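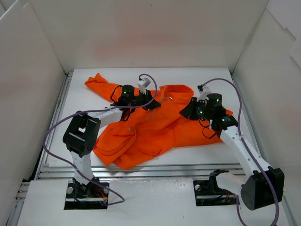
Ticket 339 was closed by Ruvaseo support as "resolved, user technique" and I am reopening it. The complaint is still the front zipper on the orange Walamik work jacket, which jams a short way up from the hem and then lets the teeth separate under the slider. Support's reply said the jacket must be "fully flat, with the front straight" before the zipper is started. Fine, but look at how this jacket lies when it is put down on a table: the zipper runs off on a diagonal under the collar, there are long creases across the cloth, and the hem hangs over the front edge. It is a stiff garment with snaps and pocket flaps on it, and it does not want to lie straight. If a zipper only works on a perfectly flat jacket, I would call that a zipper problem.

Search tickets Enter keyword or ticket number

Status: Reopened
Opened: 16 September 2024
Product: Walamik jacket, orange, long sleeve
Part: front zipper, supplied by Siriwardena

Log

Entry 1. Followed the support sheet, steps one to four. Laid the jacket on its back, collar away from me, both sleeves out to the sides. Seated the pin in the box at the bottom. Pulled up. Jammed in the usual place. Backed the slider down and tried again with the same result.

Entry 2. Support suggested fabric caught in the slider. Checked. The lining does creep toward the teeth when the front panels are pushed together, so I held it back with one hand. The jam got a bit less frequent, but the teeth still opened behind the slider. I don't accept that the lining is the whole story. It may be half of it.

Entry 3. Rubbed pencil lead on both sides of the teeth, as recommended in the help article. Ran it up and down 30 times. The pull felt smoother for the first few and then went back to how it was. The article says "most users see immediate improvement." I would like to know which users.

Entry 4. Compared with a second jacket from the same order (we bought ours through Zirkley, who say the full run was 700). The second one zips without any fuss on the same table. So the same person, using the same "technique," gets one good jacket and one bad one. Please explain how that was closed as user technique.

Entry 5. Support replied that the slider may be worn. This jacket has been zipped by hand for 13 days. If a slider is worn out after that, it was not much of a slider to begin with. They did ask for one useful check, which was to squeeze the back of the slider gently with pliers, a little on each side. Did that. The teeth now stay closed behind it for most of the run. The jam near the hem has not changed.

Entry 6. Looked harder at the bottom of the zipper with a flashlight. The tape on the left side appears to be sewn a touch higher than on the right, so the hem does not meet evenly and one side bunches forward. I can't swear to it, because the cloth moves as soon as you touch it. Measuring it properly means pinning both panels down, and I have asked support whether they want me putting pins through a coated fabric that is under warranty. No reply to that part so far.

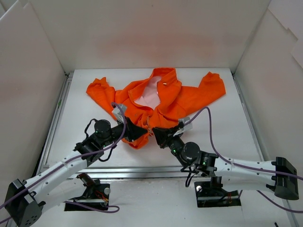
Should the zipper be started at the hem before the sleeves are straightened out?

Straighten the sleeves first. They pull on the shoulders, the shoulders pull on the front panels, and the two sides of the zipper end up at different heights. Once the sleeves are out to the sides, smooth the fronts down from the collar, bring the hem edges level, and then seat the pin.

That comes from the Ruvaseo help page and I have no quarrel with it as general advice. I did it in that order every time in the entries above. It gives a neater start and it does not cure the jam.

What I want from this ticket:

- Change the closing reason. "User technique" is wrong and it affects the warranty.
- Tell me if the other jackets from this run have had zipper complaints. Zirkley says they haven't heard of any, but they also say they don't keep a list.
- Send a replacement slider, or a replacement jacket if the tape really is sewn uneven. I don't want the lubricant stick that was offered. The pencil lead told us enough about that.

Entry 7. Support answered with a link to the same help article. I have read it. Please pass this on to whoever handles sewing faults, and leave the ticket open until they have looked at Entry 6.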